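Stosa Packing Bench: produce handling records
README, version 4, September 15, 2021
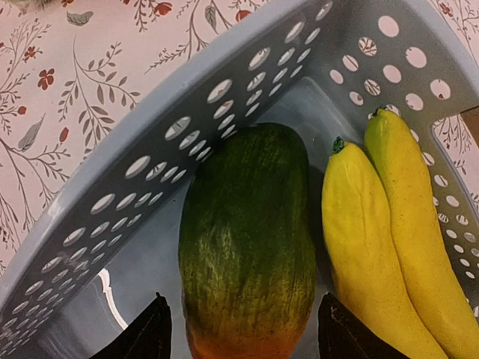 Wrist view: papaya between the gripper fingers, two yellow squash alongside in the basket.

What is in this folder

367 recordings of a robot arm handling fruit and vegetables at basket level, with the notes kept by the packing staff at Stikmont. Each recording has a wrist video, a joint log and a text note. The August recordings replace the earlier set, which had faulty timestamps and should be deleted if you still have a copy.

Why the notes are included

The first draft of this README, written by the supplier, said the arm "frees staff for more valuable tasks". Razia Yousafzai asked which tasks, and the sentence was taken out. We have seen no list since. Until there is one, please don't quote the old draft in reports.

What the work is like now

Packers used to pick, check and place in one movement. With the arm on the bench, one person sets out the baskets, watches, and steps in when a grip goes wrong. Jarmila Kuruc's notes call this "minding", and she finds it more tiring than packing. Management counts it as a lighter duty. The pay grade for it has not been settled, and Tarek Bouazza has asked twice.

Checking has changed as well. A packer feels for soft spots with a thumb. The wrist video shows skin colour and marks, and that is all you will get from it about ripeness. Do not use these files to argue that hand checks can stop.

Labels

outcome: held, slipped, stopped by person, unclear
item: papaya, squash, other
note: free text, in the packer's own words, spelling left alone

"Held" means the item stayed between the fingers until the log ended. It says nothing about bruising. Bruising was looked at the next morning for 80 of the recordings only, and those results are in a separate sheet called bruise_check.

Known problems

The hours staff spent resetting baskets are missing. Any claim about time saved that leaves them out is worth very little, and that includes the one in the Pfister slides.

Notes from the late shift are thin. People were asked to write them after clocking off, unpaid, and most sensibly didn't.

Use

Internal research and training at Stosa. Not for rating individual workers. Requests go to Latifa Morsy. Corrections to the notes go to Ashraf El Ouafi, who will check them with whoever wrote the original.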